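Pandel Residents' Forum
Board: Rooms and Housekeeping
Thread 3752: Storage of personal containers and use of the bed as a sorting surface

housing_desk
Post 1
Residents of the Pandel building are reminded that the room changeover takes place in October. Under section 16 of the house handbook, all personal containers kept in bedrooms (canisters, jars, tins and similar items) must be sorted before the changeover and either placed in the shelf unit or taken away by the resident. The desk has received several questions about how this sorting should be done in the smaller rooms, where there is no table. Residents are invited to share their practice in this thread. Please keep replies on the subject. Questions about keys and deposits belong on the Administration board.

o_zarins
Post 2
Thank you for opening the thread. I have lived in room 338 for two changeovers and would like to set out the procedure I follow. It may be of use to residents on the same corridor, where the rooms share one floor plan.

Step 1. Make the bed with a fitted sheet and remove the pillows and the blanket. The bed is the largest flat surface in the room, and small items show up well on a sheet.

Step 2. Bring all containers to the bed at one time. Do not sort them at the shelf. Items at the back of a shelf are easily overlooked, and the handbook asks for a complete sort.

Step 3. Stand the tallest container in the middle and place the smaller ones next to it. Check that each lid is closed before letting go of the container, as a mattress gives way under a narrow base and squat jars tend to lean.

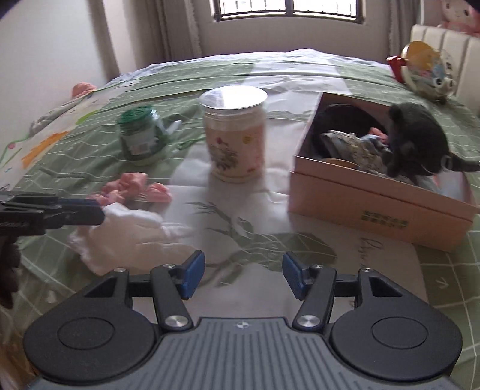 Step 4. Separate the containers into those that will be kept, those that will be passed on and those that will be emptied for recycling. I use the head of the bed for the first group and the foot for the last.

Step 5. Label what is kept. The label should carry the room number and the contents. Printed packaging does not count as a label if the original contents have been replaced.

The tall canister with the flower and leaf print on its wrapper will stay with me. The green jar beside it already has a label, and I will add the room number.

Regards,
Ojārs Zariņš

corridor_b_rep
Post 3
I thank the previous poster for a clear account. I must, however, record an objection to Step 1. The handbook describes the bed as a sleeping surface and asks residents to keep food containers off the bedding. A canister that has stood on a kitchen shelf will have dust or grease on its base. In my view the floor, covered with a clean towel, is the proper place for this work.

o_zarins
Post 4
The wording in the handbook is "open food containers." Closed containers are not mentioned. I wipe the base of each one before it is put down, and the sheet goes to the laundry on the same day. I accept that the wiping should have appeared as a step of its own and I ask readers to insert it before Step 2.

lmk_338b
Post 5
I share a wall with the poster above and have the same floor plan. The floor is not a workable alternative in these rooms. With the door open there is space for one person to stand and very little else. I also find it difficult to kneel for the length of time a complete sort requires. I would ask the desk to permit the bed, on the condition that the sheet is washed afterward.

hallway_quiet
Post 6
May I raise a separate point. Tall canisters with wide lids do not fit on the middle shelf of the Hodix unit supplied with the rooms. The lid catches on the edge of the shelf above when the canister is pulled out. I have lost the contents of one canister in this manner (900 grams of rice, which took an entire evening to remove from the carpet). Has anyone found a satisfactory position for them?

o_zarins
Post 7
The top of the unit is suitable if it is pushed fully against the wall. I would not place glass there.

corridor_b_rep
Post 8
With respect, the top of the unit is not approved for storage. Please see the notice inside the unit door. Tall containers should go on the bottom shelf, where the spacing is greater.

hallway_quiet
Post 9
The bottom shelf in my unit is taken up by shoes, as I expect it is in most rooms. I will measure the shelf this evening and report back.

flindine_user
Post 10
I moved my shelf up by one set of pegs and the problem was resolved. The pegs in the Hodix unit come out by hand if the shelf is lifted first. The Flindine unit in the older rooms has fixed shelves and cannot be altered.

On the main question, I agree with corridor_b_rep that bedding should be kept away from kitchen items as a general rule. I do not agree that the rule should apply to one afternoon twice a year. A spare sheet laid over the bedding would meet both concerns.

corridor_b_rep
Post 11
A spare sheet is acceptable to me. I maintain my objection to using the sheet on which the resident will sleep that night.

lmk_338b
Post 12
Could the desk also clarify the labeling rule? Several of my jars have a label from the manufacturer and still hold the original product. I would prefer not to cover these with a second label.

housing_desk
Post 13
The desk has read the replies and confirms the following.

The bed may be used for sorting closed containers, provided that it is covered with a spare sheet or that the sheet in use is washed the same day.

Shelves in the Hodix unit may be moved by the resident. The top of the unit must remain clear.

Jars holding their original product need only the room number, which may be written on the lid or the base.

Containers for passing on may be left on the table next to the Pētersons laundry room until 6 p.m. on the day of the changeover. Items left after that time will be removed.

hallway_quiet
Post 14
I have now measured. The canister fits on the middle shelf with the pegs moved up by one, as flindine_user described. The shoes may remain where they are.

o_zarins
Post 15
I will amend my steps to include the wiping and the spare sheet, and will post the revised list on the corridor board. Would corridor_b_rep be willing to read it first?

corridor_b_rep
Post 16
Yes. Please leave a copy in my mailbox.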